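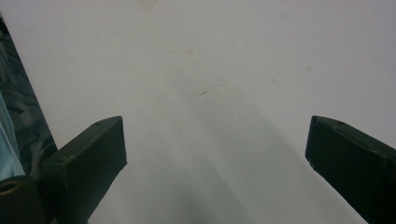
Who can join the Adden Robotics Club?

Anyone aged 12 or over who can get to us after school, whether or not they go to Adden and whether or not they have ever touched a computer for anything but homework.

About us

We are a club for young people who like the idea of robots and would like to have a hand in making them do something. We meet in the long room at the end of the science corridor at Adden School, from four o'clock until six, all through term time and for a few extra afternoons in May when the exams are on and the older ones want somewhere to go that has nothing to do with revision. Members come from Adden itself, from the two schools across the river, and there are a few who are taught at home and whose parents drive rather a long way to bring them (we do notice, and we keep the kettle on for you).

The club was started by Timo Wiegand, who teaches physics here and who had one cupboard, one soldering iron and a handful of pupils who wouldn't go home at the end of his lessons. The first thing they built was Wosard, a little wheeled robot that was meant to follow a line of black tape round the hall and mostly preferred to follow the skirting board. Wosard still lives on top of the cupboard and still comes down for open evening, and new members are allowed to take the lid off and see how it was wired, so long as they put everything back where they found it. Quite a lot of people have learned what a loose connection looks like that way!

From there things grew. We had a few years of building for competitions, with a good deal of late gluing, and we enjoyed them very much and still enter the Urrutia Cup every spring. But a few of the older members began to ask a different sort of question, which was how you get a robot to do an ordinary job on an ordinary table, the kind of thing you or I would do without thinking while talking to somebody else. That is the work that fills most of our afternoons now, and it goes by the name of Hustik.

What Hustik is

Hustik is our teaching-by-showing project. A member takes a hand-held gripper in each hand and does a job with them slowly and carefully, and the whole thing is recorded. Do the same job enough times, with the things on the table in different places, and a computer can begin to learn what a good attempt has in common with other good attempts. It is slow work and it suits patient people, though we have had some very fidgety members turn out to be wonderful at it.

It is surprisingly hard to begin with. Your fingers are very clever and a gripper is not, and the first thing everyone does is come in too steeply and push the object away. So we start new members with nothing to pick up whatsoever. They practise opening the jaws wide, bringing them low over the board and keeping the wrist level, and they do that until it stops feeling odd.
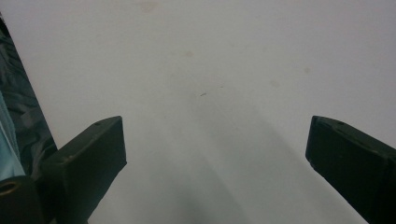

After that come the easy things, such as a sponge or a wooden block, and then things that roll, and then things that bend. Each member keeps a notebook, a real paper one, with the job written at the top of the page and a line for every attempt, including the ones that went wrong. Timo is very firm about the ones that went wrong. He would sooner have an honest page of muddles with a note beside each than a tidy page that leaves half of them out, and after a term or so most of us come round to his way of thinking.

The recordings are gone through together at the end of the afternoon, usually with biscuits, and anything where a jaw slipped or somebody's sleeve got in the way is marked so that we know about it later. At the last count we had kept 1172 recordings, which sounds like a great many until you try to teach a computer with them, and then it sounds like hardly any.

The job we are on at the moment is a power strip. One gripper takes hold of an end and the other stays free to help, and the tricky part is the cable, which has its own ideas about where it would like to go. A stiff cable will turn the whole strip round if you let it. We have tried holding near the middle and we have tried holding near the end, and there are two camps in the club about which is better. If you come along you will certainly be asked which side you are on, probably before you have taken your coat off. 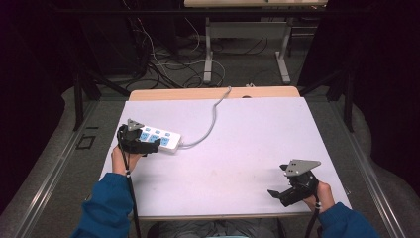

What an afternoon is like

We start with everyone round the big table for ten minutes, saying what we did last time and what we would like to do today. Then people drift off into pairs. One of each pair works and the other watches and writes, and halfway through they swap over. The Urrutia Cup team have the far end of the room, partly for the space and partly for the noise. There is always somebody free to help a beginner, and if you would only like to watch for your first few visits that is perfectly all right. One of our best soldering hands watched for most of a term before she sat down.

We tidy up at ten to six. Cables are coiled, notebooks go back on the shelf, and the last pair checks that everything is switched off at the wall.

What it costs

The club is free to join. Our parts and repairs are paid for by the summer fair and by families who are able to give a little, and last year that came to £200 from the fair and another £100 from the cake table, for which we are very grateful to everyone who baked. You don't need to bring any tools. Please do wear something with sleeves that can be pushed up, tie back long hair, and bring a drink with a proper lid.

Coming to see us

Visitors are welcome at any session. Ring the school office and ask for Timo, or simply turn up at four at the side gate, where one of the older members will be waiting to walk you down the corridor. Parents are very welcome to stay, and there are usually chairs.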